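Section 4. Putting Up the Vekine Wallpaper Panels

This site uses cookies to remember your language and the pages you have read. By continuing, you agree to our use of cookies. Accept / Settings

Read the full section one time before you open the paste. After the paste is on the wall you have limited time, and it is not comfortable to read a manual with sticky hands.

The Vekine panel is a non-woven wallcovering. It does not need soaking. The paste goes on the wall and the panel goes dry onto the paste. If you have worked before with traditional paper, please forget the soaking table for this job.

4.1 Before you start

Check the roll labels. Every label carries a batch number, and all rolls for one room must show the same number. A small difference of color between two batches cannot be noticed on the roll, but it is very clear on the wall when the evening light comes from the side. If you find two different numbers, do not cut anything. Contact the shop where you bought the rolls and show them the labels.

You need the following:

- Vekine panels, same batch
- Tondari ready-mixed paste, in the tub with the gray lid
- a paste roller with medium pile
- a plumb line or a long level
- a plastic smoother
- a snap-off knife with new blades
- a wide filling knife, used as a guide for cutting
- a clean sponge and a bucket of clear water
- a soft pencil

Do not use a ballpoint pen or a marker for the lines. The ink goes slowly through the panel and it appears on the front after some weeks.

4.2 Preparing the wall

1. Switch off the electricity for the room at the main panel. Test that the outlets are dead. Remove the cover plates and keep the screws with them in a bag.

2. Remove old wallpaper completely. It is not allowed to hang Vekine over another paper, also when the old one seems to hold well.

3. Fill holes and cracks. When the filler is dry, sand it flat. Move your palm over the wall with closed eyes. The hand finds bumps that the eye does not find.

4. Wipe the dust with a damp sponge and let the wall dry.

5. Test how much the wall absorbs. Put a wet sponge on it for a moment. If the mark disappears quickly, the wall drinks too much and you must apply primer. If the water stays in drops, the old paint is too glossy and you must sand it lightly.

6. If the wall has strong colors or stains, apply a white primer. The pale designs in the series are a little transparent.

Note: New plaster must be fully dry before you hang anything on it. A wall can feel dry to the fingers and still be wet inside. If you are not sure, ask the plasterer.

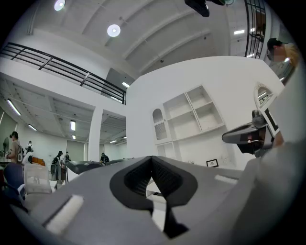
Caution: Keep the room closed against drafts from the preparation until the panels are dry. Turn off the heating under the window and close the air conditioner. When the paste dries too fast, the seams open.

4.3 Marking the first line

The first panel decides the position of all the others. Take your time with it.

1. Decide where the pattern shall be centered. On a wall with a fireplace or a bed, this is normally the middle of the fireplace or the bed, and not the middle of the wall. For a plain design you can begin near the window and work away from the light.

2. Measure the width of one panel and make a small pencil mark at this distance from your starting point.

3. Hang the plumb line from the mark, wait until it stops moving, and draw a light line from the ceiling to the baseboard.

4. Do not trust the corner of the room or the door frame for vertical. In older houses they are almost never straight.

In the first edition of this guide we recommended to start in the corner. Griet Vanhove, who hangs our showroom walls, asked us to change it, and after comparing both ways we agreed with her.

4.4 Cutting the lengths

1. Measure the height of the wall at 3 places and use the largest value. Add a hand's width for trimming, divided between top and bottom.

2. Look at the symbol on the label for the pattern repeat. A straight arrow means that the pattern continues at the same height. Two shifted arrows mean that every second panel is moved by half a repeat.

3. Roll out the panel on a clean surface, face up, and cut the first length.

4. Put the next length beside the first one and match the pattern before you cut it. Continue in the same way.

5. Write a small number on the back of each length at the top, with the pencil. Add an arrow for the direction up. Some designs in the Plullness series look nearly the same when they are upside down, and it is a pity to notice this after three panels.

Note: The design Plullness 1,207 must be hung with every second panel reversed. This is printed also on the label, but in small letters.

4.5 Pasting and hanging

1. Stir the Tondari paste slowly. Do not add water.

2. Roll the paste on the wall for one panel only, and go a little over the width of the panel. Use a brush for the edges near the ceiling and the baseboard. The layer must be even, without dry places.

3. Hold the panel at the top with both hands and let it unroll down. Place its edge exactly on the pencil line. The extra material at the ceiling stays for the moment.

4. Press with the smoother from the middle to the sides and from the top to the bottom. Do not press too hard, otherwise the relief becomes flat.

5. If there is a large bubble, lift the panel from the nearest edge and lay it again. Small bubbles usually disappear during drying, so please do not cut them on the first day.

6. Hang the next panel edge to edge. The panels must touch but not overlap. Slide the panel with flat hands and never pull it by the corner.

7. Go over the seam with the smoother, lightly. A hard seam roller leaves a shiny track.

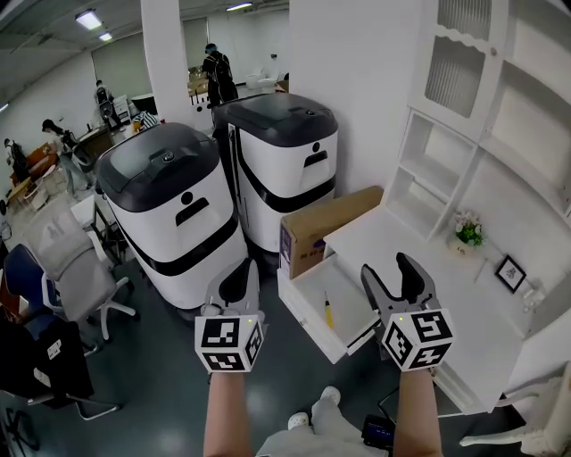
8. When paste comes out at the seam, remove it immediately with a damp sponge. Pat it and do not rub. Change the water often.

Caution: Dried paste on the front side cannot be removed without damage. Check each panel from the side, with a lamp, before you go to the next one.

4.6 Trimming

1. Press the wide filling knife into the angle between wall and ceiling and cut along it. Keep the blade in the panel and move the filling knife further. In this way the cut has no steps.

2. Break off the blade after every panel. A dull blade tears the wet material, and this is the most frequent reason for the complaints we receive.

3. Do the same at the baseboard.

4. At inside corners, let the panel go a finger's width around the corner, cut it there, and begin the next wall with a new plumb line. The small overlap is hidden in the corner.

5. At an outlet, check again that the electricity is off. Lay the panel over the box, cut a cross from the center, and trim the four pieces so that the cover plate hides the edges.

4.7 Drying and care

Let the wall dry without extra heat. Do not put the cover plates back or push furniture against the wall before the panels are dry at the seams. Freshly hung panels look darker in patches. This is normal and becomes even by itself.

For cleaning, use a soft brush. The Plullness series accepts a damp cloth, without soap. Do not use steam.

Keep one roll label and the leftover pieces. If you need to repair a place later, the batch number is necessary for us to find the same color.

Text of this section: Yen-ting Hsiao, Siu Wallcoverings. Checked by Wendy Bunting. Last revised September 27, 2018.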